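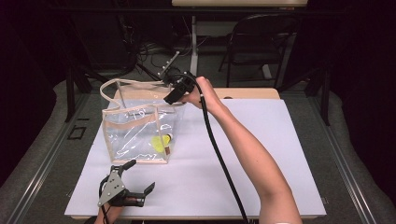 I have never understood the appeal of a clear bag. The Harkley sports hall started asking for them in June (anything going past the front desk has to be see-through, or it goes in a locker, and the lockers want a coin nobody carries any more), so I bought the Ralari tote with bad grace and have been using it for badminton ever since. The seller's page promises "instant visibility of all your essentials". With a single yellow shuttlecock lying in the bottom corner I'll grant them that, it shows up nicely. What they leave out is the state of the plastic. Look at the creases in those walls and the way they throw the light back at you. Put anything duller than a bright yellow shuttle in there and you end up tilting the bag about to find it, as you would with an ordinary canvas one.

## The bag

The beige trim is the best part. It runs along the seams and round the rim, and it stops the thing looking like packaging. I was expecting the stitching to go first and so far it hasn't. I'm less keen on what the trim will look like after a winter of being put down on changing room floors, and the care instructions are one line long: "wipe clean". Wipe the plastic, presumably. Good luck with the fabric.

The handles are soft and long enough to go over a shoulder in a T-shirt. In a coat, forget it. They're also floppy, so when you put the bag down they fall wherever they fancy, usually across the front or into the opening just as you're reaching in.

There's no zip, popper or divider on mine. Keys, a drink and a shuttle all slide to the same corner. I've put a small pouch inside for the bits I'd like to keep private, and the desk has never objected, which makes me wonder what the rule is for.

The listing also says "100% waterproof". The sides may well be, but a bag with an open top is waterproof in the way a bucket is. My towel has been rained on in it.

Yeshi Wolde, who plays in the same session, bought hers a few weeks before mine and keeps it hung on a hook between games. Hers is noticeably less crumpled. Mine lives folded under the car seat, so some of the blame is mine, but a sports bag ought to put up with being folded.

## The shuttlecocks 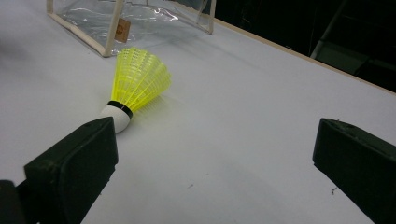
I ordered the Plotura yellow shuttles at the same time, mainly to get over the free delivery line. I grew up with feather ones and still think plastic flies like a thrown yoghurt pot on a clear. For the price of these I wasn't expecting to be converted, and I wasn't. The colour is the one thing I'd praise without grumbling: that yellow almost glows when light comes through the mesh, and against a plain white surface you couldn't lose it if you tried. Our hall has pale walls and dreadful lamps, so this matters more than it would in a proper club. The narrow black band where the skirt joins the white base is tidy too. I've seen cheaper ones where that join is a smear of glue.

In play they're quick off the racket and then oddly reluctant to slow down. Drop shots sail long until you adjust. Zewditu Endale reckons they're fine for beginners and for the garden, and I'd go along with the beginners. In the garden any breeze carries them off.

As for wear, I don't trust the "lasts 100 games" line on the tube. We don't keep a tally, but the first one out of ours had a split rib well before anyone would have called it old. A split rib makes the shuttle wobble, and once it wobbles it's only good for practice serves.

Don't keep them loose in the tote under anything heavy. The skirts squash, and nothing in the bag's design will protect them. Keep the tube.

## Would I buy them again?

The bag, only if the rule stays. If you need a clear one it does the job and looks better than most, but I'd wait for a sale and hang it up between uses. Tsegaye do a stiffer version with a zip that I mean to try when this one clouds over.

The shuttles, possibly, for the colour and for nights when the better ones have run out.

**Bag:** 2 out of 5
**Shuttlecocks:** 2 out of 5, and a bit more if your hall is as badly lit as ours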